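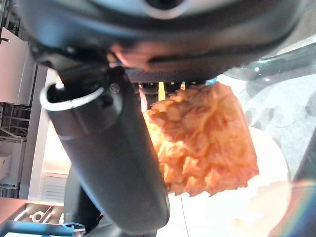 The Long Way to a Short Cup

I gave up coffee in January for nine whole days, and I'd like it on the record that they were the worst nine days of my adult life. I was rude to a pharmacist. I cried at an ad for gutters. On the tenth morning I walked down to the corner place in my slippers, ordered a flat white the size of my head and decided that if I was going to be this dependent on something, I might as well learn how to do it properly.

That's how I ended up roasting beans in my garage in Brendton, with the door up and the neighbours pretending they couldn't smell it.

Home roasting has been around forever, of course. My grandmother did hers in a cast iron pan and smoked out the kitchen every fortnight. What's changed is how many ordinary people are having a crack at it. When I put a note on the local noticeboard asking if anyone had green beans to spare, I got replies from a retired bus driver, two schoolteachers and a bloke who wanted to know if I also bought eggs. (I do now. They're very good eggs.)

The one who took me in hand was Carolina Baptista. She's been roasting in her laundry for longer than I've owned a laundry, and she has opinions. Her first was that I should throw out the popcorn maker I'd bought at the op shop. Her second, after she'd had a go with it, was that I could keep it a bit longer.

"You'll burn the first lot," she told me, "and the second lot will be raw in the middle. Drink them both anyway."

So I did! The burnt ones tasted like a campfire somebody had put out with tea. The raw ones tasted like peas. But the third batch, well, I stood at the bench with my eyes shut and drank it black, and I haven't taken black coffee willingly since uni.

The listening is what got me hooked. Coffee beans crack as they roast, a proper audible pop, and once you've heard first crack you start organising your whole evening around it. It goes off like popcorn at first and then settles down, and if you keep the heat going there's a second one, quieter and quicker, more like cereal when the milk goes in. Stop somewhere between the two and you're in the neighbourhood of what most cafes pour. Wander off to answer the phone and you're back at the campfire.

I've been keeping notes in an old exercise book, 500 grams of green beans at a time, a bit of scribble for each roast. Most of it is unreadable. One page just says "NO" and is underlined twice.

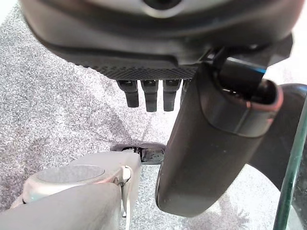

Dark colours, soft shadows and a speckled grey carpet.

Buying the green beans is its own rabbit hole. I'd assumed you got them from a shop, and you can, but Carolina goes in with a small group who split a sack, and it's friendlier on the wallet. Our sack came through an importer called Skererero, and the beans were sold as Carhuamaca, a name I had to practise in the car before I could say it to anyone. They were a dull greeny grey and smelled like a paddock. I had five kilos of them in the hall cupboard next to the vacuum cleaner, and for a week my jumpers smelled like a paddock as well.

Fung-ping Chien, who has the share of the sack next to mine, roasts much lighter than I'd dare. Hers comes out the colour of a gingernut and tastes like apricots, and I mean that literally, I accused her of putting apricots in it. She lent me a hand grinder, a Vonirholm with a stiff crank, and told me I'd been wasting my beans on that whirly blade thing I'd had since my first share house. She was right and I'm still a bit cross about it. It takes me about 25 turns before I've got enough for one cup, and my right arm is coming along beautifully.

I should say that the coffee isn't always better than the cafe's. Some weeks it's a fair bit worse. I served a batch to my brother in law at Easter and he went quiet, then asked if there was any juice. And I still go down to the corner in my slippers on mornings when I can't face the crank, where the girl behind the machine asks how the garage is going and gives me a look of real pity.

But there's a jar on my bench with the date in wobbly texta, 09/10/2025, and it's the best thing I've made yet. I rested it for two days before opening it, which Carolina says is the hardest part of the whole business. It's chocolatey, with something like orange peel at the end. I've got enough left for the weekend, provided my brother in law sticks to juice.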